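The Slow Business of Learning to Like Tea

I grew up in a coffee house. I don't mean a coffee shop, I mean a house where the percolator went on before the lights did, and where my mother could tell you what time it was by how far down the pot had gone. Tea was for sore throats. It lived in a dented tin at the back of the cupboard, next to the birthday candles, and I believe the same box of bags saw me through chicken pox, mono and my first breakup.

So it has been a bit of a surprise to find myself, at this stage of life, with a whole shelf of the stuff. It started in January, when my doctor looked at my sleep numbers and asked how many cups of coffee I was having. I told her four. (It was six, and I think she knew.) She suggested I stop at noon, and I went home and sulked about it, and then around three o'clock I wanted something hot in my hands so badly that I dug out the old tin.

It was terrible! Brown water with a smell of cardboard. But I drank it all, standing at the window watching the mailman pick his way around the ice, and I had another one the next day.

The person who rescued me was Yakubu Nwankwo, who lives two doors down and has been drinking tea properly since he was a boy. I mentioned my afternoon cup to him over the fence and he asked how long I left the bag in. I said until I remembered it. He closed his eyes for a moment and then invited me over that Friday.

We tried five teas that afternoon, all black, and I took notes on the back of an envelope like a schoolkid. One of them was called Urnidham Breakfast, a blend he orders by mail, and I liked it so much that I made him write the name down for me. It's malty and a little bit sweet even with nothing in it, and it stands up to milk without turning into pudding. There was also a smoky one that tasted like somebody's campfire jacket. He loves it. I had two polite sips and ate a cookie.

The thing he was firmest about was the cup. All my mugs were dark blue or brown, bought to hide coffee stains, and he said I would never learn anything about tea by looking at it in a blue mug. You want it pale inside so you can see the color come up. I went straight out and got one.
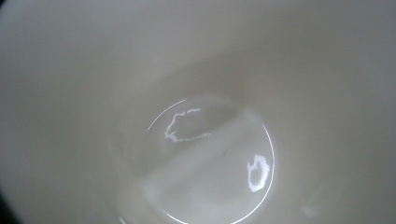

The inside of a white ceramic cup, with no tea in it.

He was right about that, I have to say. With a pale cup you can watch the whole thing happen, from straw to honey to a nice deep amber, and you start to get a feel for when it has gone far enough. I like mine at four minutes for the Urnidham and closer to three for the Holanda, a lighter tea my sister sent me when she heard I'd converted. (She put a note in the box that said "Who are you?")

I've also gotten fussy about water, which my husband finds very funny. I used to microwave it. Now I have a little Amico kettle that cost me 45 dollars, and I fill it fresh every time instead of reboiling whatever was left over from the morning. Could I pass a blind taste test on that one? Probably not, and I'm not going to take one.

The sleep is better, by the way. I still have my two coffees before noon and I look forward to them more than I did when there were six. And I like having a reason to stop in the afternoon. Coffee I always drank while doing something else, half of it cold by the time I noticed. Four minutes of waiting for the tea is just long enough to wipe down the counter, or call my mother, who still thinks I must be coming down with something.

Next I want to try a green or two. Yakubu says my water is going to be too hot and I'll scald the leaves and blame the tea, so I've asked him to come and supervise. If any of you have a favorite that isn't too grassy, leave it in the comments and I'll add it to my list. I'm also still hunting for a decent lemon cookie recipe to go with all this, and my last batch spread into one big cookie the exact size of the pan. We ate it with forks.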